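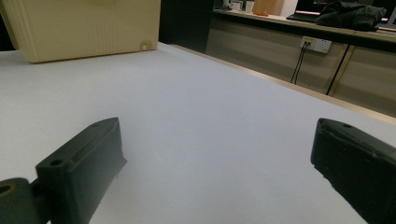 Week 8: Can machines do chores yet?
Course notes, Olga Bermúdez. Updated May 20, 2019.

The short answer is that machines can do parts of chores. Taking a can out of a bin and setting it on a table is one part. Cleaning the kitchen is a long string of such parts, and most of the trouble is in the joins between them. Start with the hand. Two stiff fingers with a gap between them, over a bare white tabletop, is about as simple as a gripper gets, and it covers more tasks than students expect. It can pinch, push and drag. It can't easily turn an object over without putting it down first.

On the shop floor the picture is better. At the Sellden packing line we read about in April, parts arrive facing the same way at the same height, so the arm repeats one motion all shift. Ott Kalniņš's report lists 93 stoppages over the trial. Most came from parts that had tipped over before they reached the arm. A person would have righted them without slowing down.

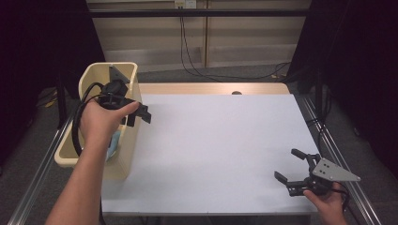

Homes have no such line. A bin may be full or half empty, and things lie in it at any angle. Soft items such as cloths change shape when touched, so a grip that worked once may fail the next time. Two hands help, with one to steady and one to take, but then the two have to be timed against each other.

The Flovano group tried to get around this by having people do the task first with hand-held grippers. They used 1,291 recordings. Benito Cordero's review (in the reader) is fair about the result: good on the objects it was shown, poor on new ones.

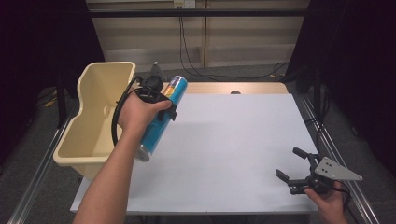 Fig. 3. A can held at an angle in the left hand, with the right gripper open.

Cans are a useful test. They are rigid, but they roll, and the angle of the grip decides whether they can be set upright in one move.

For next time: read Cordero, then pick a chore at home and write down every separate grasp it takes. Keep it to 2 pages.

8 comments
2 shares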